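Sorting by color before anything else

Osvaldo Brito runs the sorting bench at Gurnel, a toy library in Skerkelbridge that lends building bricks by the set. Each set holds 100 bricks and is lent for 31 days. Sets come back mixed, and Brito's work is to separate them.

"Color first, size second," he says. "If you start with size you handle every brick twice."

He tips a set out flat and leaves space between the pieces. Piling them up hides the small ones. Green usually gets pulled together early, he says, as it is the color borrowers build bases from and there tends to be a lot of it.
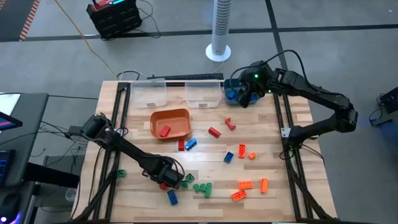
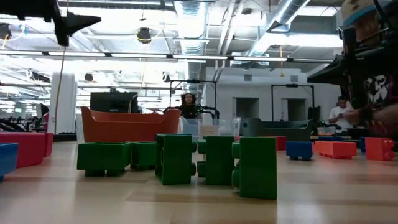

Green bricks grouped together, with red and blue among the others still out. Clear bins with a small white label on the front stand behind.

Brito prefers clear containers to colored ones for general storage. "With a clear bin I read the contents from the side. With a colored bin I have to look in, or trust that the last person matched it." He does allow a colored bin where it takes bricks of the same color.

Shallow trays have a different use. A brick on its side in a tray can be checked for cracks on the hollow underside, where most damage starts. Studs wear more slowly. Of the 261 bricks he withdrew last year, only 8 had failed at the stud.

Labels go on the front face. Brito tried lids and gave it up in April. "Lids move between bins. Fronts stay put."

He has asked for one more size of bin, between the two now stocked, and is waiting on a price from Sorville.

Recent items
Washing bricks in hard water
Borrowing terms for large sets
Shelf depths for stacked bins
Missing pieces: how to report them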